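Trulto Grasp Planner

Grasp planning and arm control software for five-finger hands
Version 5

Overview | Modules | Requirements | Licensing | Support

Trulto takes a camera view of a work surface and a named target, and returns a hand pose, a finger closing sequence and a collision-checked arm path. It is sold by Rodomside as a software license only. We do not supply arms or hands.

The planner is meant for labs and integrators who already have an arm running and want to stop writing grasps by hand. Most users start with pick-and-place on a plain table and add clutter later.

What is in the package

Perception. Segments the objects on the surface and fits a simple shape to each one. Open containers are handled as a separate class. The module outputs the rim height, the wall slope and the usable opening, and the release pose is computed from those. Woven or slatted walls used to come back full of holes in the depth data. Version 5 fills them before fitting.

Grasp planner. Ranks side, top and cradle grasps for the target. Thumb placement is solved first and the fingers are closed around it. The library ships with 177 grasp templates, and you can record your own.

Path planner. Plans from grasp to release with a clearance margin that you set per object. The margin also applies to the thumb and fingertips, so a hand that opens wide will not clip the container on the way over.

Monitor. A desktop viewer that shows the head camera feed, the planned path and the current state of each finger joint. Sessions can be replayed at any speed.

Fruit-to-basket task, right arm, head camera view: 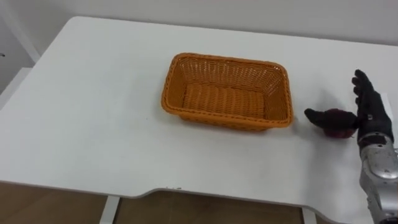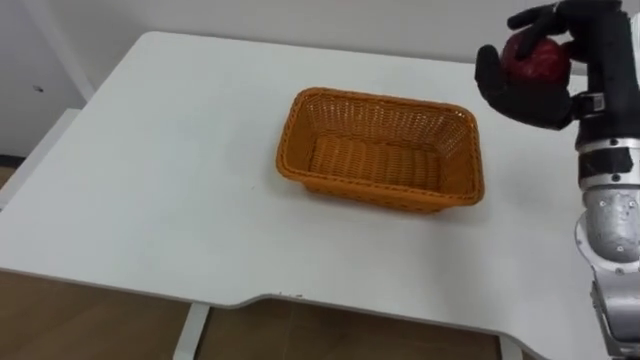
Requirements

Linux workstation with a discrete graphics card. One RGB or depth camera with a view of the full work surface. An arm driver that accepts joint position targets. Setup for a new hand needs its model file and joint limits, and normally takes 2 days.

The Derkier bridge is included for sites that log runs to a Derkier server. It is off by default.

Known limits

Transparent objects are not supported. Two-arm handovers are in testing and planned for September. Soft fruit needs the force limit set by hand in the object file; the default is too high for it.

Licensing

Per workstation, yearly, with updates. A license covers up to 2 arms. University pricing is available on request.

Support

Technical questions: Yogesh Shakya
Sales and trials: Archana Srivastava

Page updated 18 May 2025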